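Dec 9, 2018 – by Jelle Van Wijk

Report on Our Visit to the Skirnik Open Day

Why we went

Our project this semester is about how robots pick up things that don't have a regular shape, and up to November we had only read about it. So when Skirnik announced an open day at its workshop in Skakuvia, our whole group signed up the same evening (and then spent a week arguing over who would drive). We left early, got lost twice, and still made it in time for coffee and a very friendly welcome.

The part I had looked forward to most was the table with the two arms. The task set for them was to put toy fruit into a bowl, with one arm working from each side. It sounds like a game for toddlers, and I admit I smiled when I read it in the program, but a banana and a bunch of grapes are really quite different things to grab hold of! The banana is one solid curve, and the grapes are a long trail of little shiny balls with no obvious place to take them.
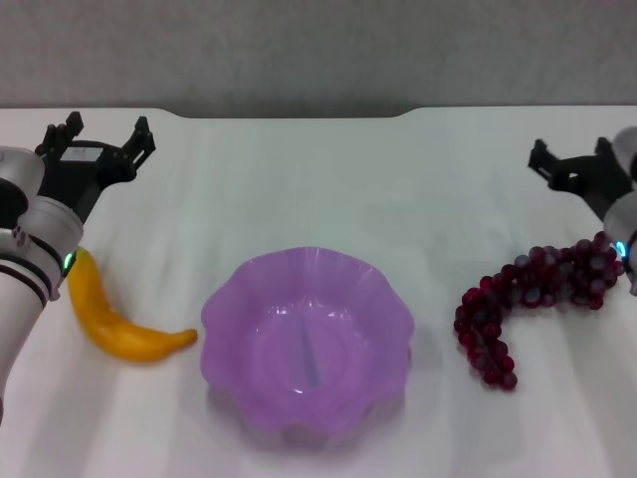
What the wrist cameras see

After the first round we were allowed to look at the views from the small cameras at the wrists, and I could have stayed there all afternoon. I had always imagined that a robot sees the table more or less the way I do from my chair, with everything neatly laid out. A wrist camera goes where the wrist goes, so a great deal of what it sends back is plain surface, with a pale line or a few specks and no fruit at all. For our project this matters a lot, as we had planned to use a single wrist camera and had never given much thought to the moments when it has nothing useful to look at.

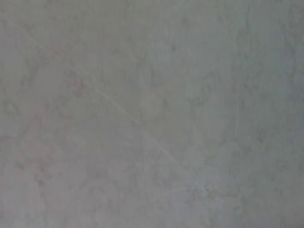
Geerts thought we should keep those empty views in our records all the same, and pointed out that a program trained only on pictures full of fruit would have no idea what to do when the fruit was missing. We talked this over at lunch and decided to follow the advice. Our own collection stands at 184 short recordings, and I had been about to throw out a good part of them – I'm very glad I waited.

The other kind of view that interested me was the one where the target only just shows. With a row of dark red rounded tops along the bottom and pale surface over most of the rest, a person guesses right away that there is more below. Our software, in its present state, would probably see several small red things and try to pick one.

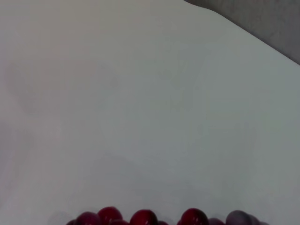 We would like to change our plan in two ways. First, we want to add a fixed camera that looks over the whole table, so that the wrist view never has to do all the work. Second, we want to practice with soft or linked objects much earlier, and leave the wooden blocks for testing the grippers. Both changes will cost us time, but we still have the school lab on Friday afternoons, and Ridard has offered to help with mounting the second camera.

Many thanks to everyone at Skirnik for their patience with our long list of questions, and for the soup.

Recent reports
Building a Gripper from Scratch
Our First 700 Grasps
Ridard Workshop: Notes from Day 2

We use cookies to remember your settings. By continuing to use this site you agree to our cookie policy.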